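Grorkthorpe Tabletop Tidying: README

Short clips and stills of small household things being put away on a table. Release 4, July 14, 2018.

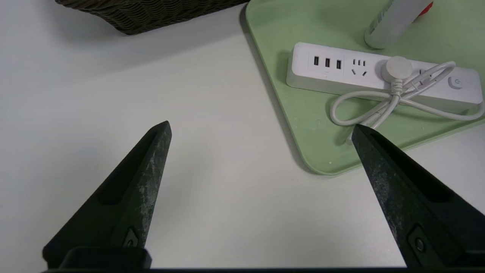 What is in the set

The set covers everyday sorting at a table: leads and cables, trays, baskets, small tins, folded cloths. There are 1000 clips in 29 folders, one folder for each arrangement of the table. Most clips begin with something lying out and end with it in a tray or a basket. A few end halfway, and these have been kept.

Where it was recorded

Everything was recorded at two sites, Skirnstead and Rendau. The tables at both are white. Skirnstead has the larger one, and its clips tend to show more bare surface between the items. The Rendau clips are closer in and the light there changes more through the day.

Folder layout

clips/ holds the recordings, sorted by arrangement.
stills/ holds single pictures taken from the clips.
notes/ holds one plain text file per folder, listing the items used and where they should end up.
index.csv ties the three together.

The index has 11 columns. The ones most people want are item, container, start_place and end_place. Places are given in words (near left, far right, middle) and not in measurements.

Names used for things

We kept the names short. "Tray" means anything flat with a lip. "Basket" means anything woven, whatever its depth. "Lead" is used for every cable, coiled or not; if it was coiled at the start, the notes file says so. Colours are written down as they looked on the day, so pale green and mint may turn up in different folders for the same tray. We have not gone back to even this out.

Wear and marks

The items are in ordinary use. Scuffs, specks and scratches on the trays were left alone and the pictures have not been retouched. If you are sorting by surface condition, the column called marks has yes or no — nothing finer than that.

Known problems

Three folders from Rendau have start_place and end_place swapped. They are listed in notes/swapped.txt.
Some baskets are only partly in view. They are still listed as present.
Clips with two leads often give only one of them in the index.

Changes since the last release

The April folders have been renamed to match the rest. Duplicate stills were removed. The cloth items now have their own notes files.

Use and contact

The set is free to use for teaching and research. Please give the name Grorkthorpe Tabletop Tidying and the release number. Corrections to the index can be sent to Obradović at the Skirnstead address in notes/contact.txt — please include the folder name and the clip number.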